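How to Sort a Mixed Box of Small Parts Without Losing Your Weekend

My aunt left me a box when she moved to Husen last June. It was one of those deep cardboard boxes that a pair of winter boots comes in, and it was full to the top with beads, buttons, dice, board game pieces, counters and toy bricks, all jumbled together. I put it on a shelf and felt guilty about it for months. When I finally got going, I made every mistake there is, and I've since sorted enough boxes for friends and family that I have a way of doing it I'm happy with. Pull up a chair and I'll take you through it.

What you'll need

A shallow tray with a rim, a bigger container for the unsorted pile, a stack of small bowls or cups (cereal bowls are fine, and so are clean yogurt cups), some zip bags, and a marker. If your parts are dusty you'll also want a strainer and an old towel. I bought a set of stacking boxes from Culta for the final storage, but please don't buy anything until you've finished sorting. I bought mine first and the compartments were far too small for the dice.

Step 1: Shake out the dust

Work outside or over the bathtub. Put two handfuls at a time in the strainer and give it a gentle shake. You'll be amazed at what falls through — crumbs, pencil shavings, and in my case a good amount of glitter that I am still finding in the hallway. Anything sticky goes into a bowl of lukewarm water with a drop of dish soap. Keep wood and anything with a paper label out of the water and wipe those pieces with a barely damp cloth.

Spread the washed pieces on the towel and leave them overnight. Don't bag anything that's still damp.

Step 2: Take a small scoop

I know it's tempting to tip the whole box out. My box had something like a kitchen table's worth in it, and once it was all spread out we ate dinner on our laps until I gave up and swept it back in. Scoop out a cupful, put it in the tray, and leave the rest with the lid on.

A plain tray in one color is easiest on the eyes, and do think about which color. Dark trays are lovely for yellow, white and pale wood, but reds and browns can get lost in them, so run a fingertip around the inside before you call it empty.

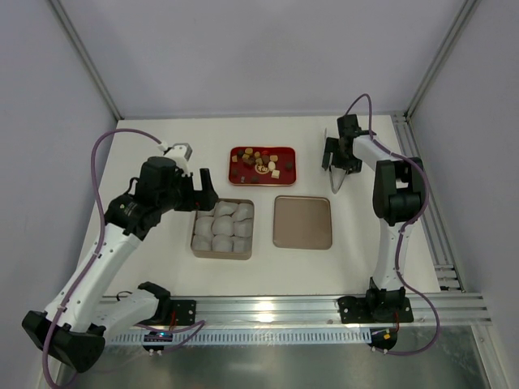 Yellow pieces stand out on a dark red tray, while a red one nearly disappears.

If you find you're squinting, lay a sheet of white paper in the bottom of the tray, or move your lamp lower and off to one side. Light coming in low picks out the edges of things much better than a ceiling light does.

Step 3: Sort by kind first

Nearly everyone starts with color, and I did too, because it's so satisfying! The trouble is that you end up with a bowl of red everything, and picking one red bead out of a heap of red buttons is miserable work. Sort by kind first. Beads in one bowl, buttons in another, cubes and dice in a third, and so on. Keep one bowl for "no idea," and don't stop to puzzle over what goes in it.

Once a kind is finished, you can split it by color if you've got enough to make it worthwhile. For buttons I split by size instead, and my neighbor Fitzgerald Okafor, who mends all his own shirts, tells me that's how he looks for them too.

Step 4: Bag, label, and count only if you must

I counted my beads exactly once, for a woman who wanted to buy them. There were 3000, and it took an entire evening. These days I weigh them on the kitchen scale. For your own use, a label that says "small glass beads, blue" is plenty. Write on the bag before you fill it — the marker goes on much more smoothly.

Step 5: Deal with the "no idea" bowl

Leave it for a week, then go through it with somebody else in the house. My sister spotted the missing pieces of our old Flurklow game in about two seconds, and I'd been calling them "odd pegs" the whole time. Whatever's left after that can go in a jar for the grandchildren, or to the craft table at your local school. Do keep it well away from babies and puppies.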